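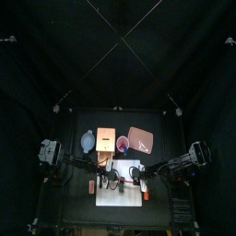
About Vallwood

We love small work. Vallwood is a little school of tabletop making, and everything we teach fits on one table: threading, clipping, gluing, sorting, joining one thin thing to another thin thing and getting it straight. If you have ever lost an entire Saturday to a broken necklace clasp or a model bridge (and enjoyed it!), you are our kind of person.

We started in a spare room above the Skastia bakery with 2 tables and a lot of borrowed lamps. The lamps have gone back to their owners, we have a proper ground floor now, and the smell of bread is the only thing we miss.

How we set a table

People often ask about this before they ask about the courses, so it may as well go near the top. Containers live along the far side, in a row: a light blue bowl, a wooden box with a slot in the top, a pink cup, a pink tray. The flat work surface goes at the front in the middle, pale against the black tabletop, and the job happens there. Anything bright and thin, like a red strip, shows up beautifully on it, and you'd be amazed how much quicker you work when you can see the end of the thing you are holding.

We are fond of odd containers. The bowl has a short handle, which points to the back so sleeves don't catch it. Cups are good for things that stand up and hopeless for things that roll. Trays are the opposite. We could talk about trays for far longer than is polite.

What we teach

Our beginners' course is called Gelix and runs over four evenings. You learn to lay out your pieces, hold a thin part at both ends without bending it, and put everything back where it came from. The last bit sounds dull and turns into most people's favourite evening, partly because we have cake.

Deng is the longer course, for anyone who has done Gelix or already works with small parts at home. It goes into stands, clips and supports, and there is an open session at the end where you bring your own project. We've had doll's house banisters, kite spars and a very stubborn music box.

Each course costs £80, with all the materials included. In August we close the evening classes and open the tables in the daytime for families, which is noisy and lovely.

Two people, one strip

The exercise everybody remembers from Gelix is the simplest one. A strip is stretched level over the middle of the plate and has to stay level while you sort out whatever is underneath. Bottles go to either side, close enough to reach. Try it at your own kitchen table with a length of ribbon and a friend, and see how long you last before one of you laughs.
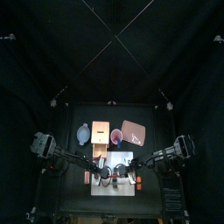
Aníbal Peixoto wrote to us after finishing Deng to say that he now lays out his whole kitchen drawer the Vallwood way, and that he would still like the bowl on the right, please, being left-handed. Fair point! Swap it over, Aníbal, the row doesn't mind.

Coming to see us

Drop in any weekday afternoon and have a look at the tables. Places on the next Gelix course open on 28 October 2019, and you can book at the front desk or by post.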